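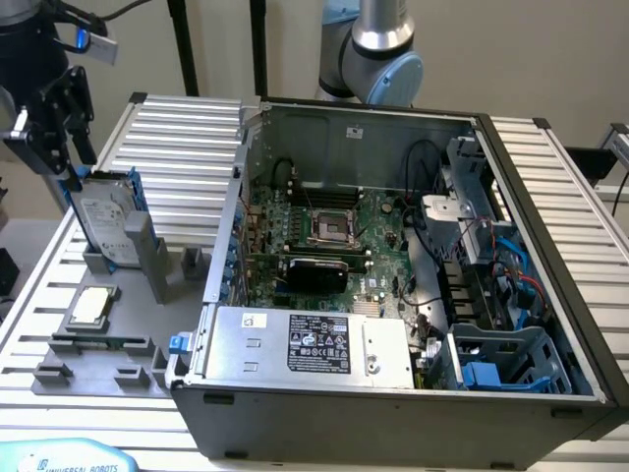

Bench as of 12 Jul 2020: drive, processor and memory module in the tray, socket bracket open.

Subject: Re: [cell-build] Fixture tray and insertion order
From: Tươi Vi
To: cell-build list

Teresa Mac Giolla wrote:
> Two questions before I cut the second tray. First, do you still want
> the drive standing up? Laying it flat would save me a tall block and
> a lot of print time. Second, which part goes in first? In May we said
> memory, then processor, then drive, but your last script has the
> processor at the top.
>
> Also, the Morum controller logged 177 force stops overnight with the
> threshold where you left it. Is that what you expected?
>
> Teresa

Taking these in order.

Drive: please keep it upright. The gripper takes it by the blue rails of the caddy, and with the drive flat the fingers would have to go under it. We tried that on the first tray and the fingertips hit the floor of the pocket before they closed. If print time is the problem, the block can be hollow with 5 mm walls. It carries very little load.

Order: processor first. The May order was written before we had the tower on its side. With the memory slots filled, the approach path to the socket has less room on that side, and there is already a cable arching over the slots. I have taken the waypoint above the socket up by 5 mm for the time being. I would like the cable tied back properly before anyone lowers it again. The second cable, the one that curves down towards the right of the chassis, can stay where it is for now.

The graphics card stays in for all trials. I know the Ó Gríofa notes recommend stripping the board completely, but the card is an obstacle we will have to plan around eventually and I would sooner have it in the collision model from the start. The power supply stays as well, for the same reason.

Force stops: no, 177 is too many. I had the threshold set for the memory step, where the push is hard and short. The processor must go in with no push at all, so a single figure for both will never work. I have split it into two settings in the Flolow config, one per part. Please pull the new version before the next overnight run, and delete the old log first, as the parser still falls over on files with mixed headers.

On the tray itself, three changes for the second one:

Processor recess: add a chamfer to the top edge. The present corners are square and the part catches if it is put back slightly turned.

Memory slot: 1 mm wider, same length. Keep it along the lower edge.

Base: the clamp holes should match the slots in the bench. At the moment I have the tray held with an adaptor plate from the Wekar kit, and it moves when the arm bumps it. Not far, but enough to spoil the taught positions.

The cycle in simulation is 362 seconds for all three parts, most of it slow approach moves. I am not going to tune that until the socket step is reliable. Lifting the speed limit now would only give us bent pins sooner, and spare boards of this type are getting hard to find.

One open item — the retention bracket. It is opened by hand before each trial, and closing it is not in the script either. I have a rough plan that uses the second arm for the lever, but the reach over the rear wall of the case is poor and I have not checked it against the joint limits. If anyone on the list has done a lever of this sort with two arms, I would be glad to see the path.

Teresa, send me the tray file when the holes are moved and I will check it against the bench drawing before you print.

Tươi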